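Cabinet door demos, how many before you change the stickers?

wolletti_fan
Got 60 door pulls in with the hand-held gripper. Do I carry on or swap things round?

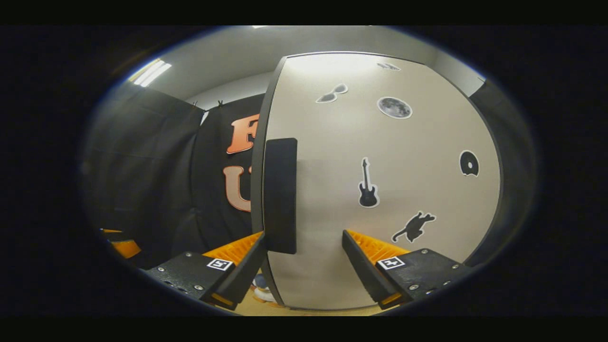 My worry is the policy learning the decorations. Everything I've recorded has the same panel, with the guitar and the black cat sitting to the right of the handle, so it could be keying on those.

Kendra Gill
Peel them off and redo the lot.

rakent39
Disagree! Keep the 60, move the stickers every 4 pulls (I did that on Vachon in May and it was fine).

wolletti_fan
Moving them, then. Cat goes first.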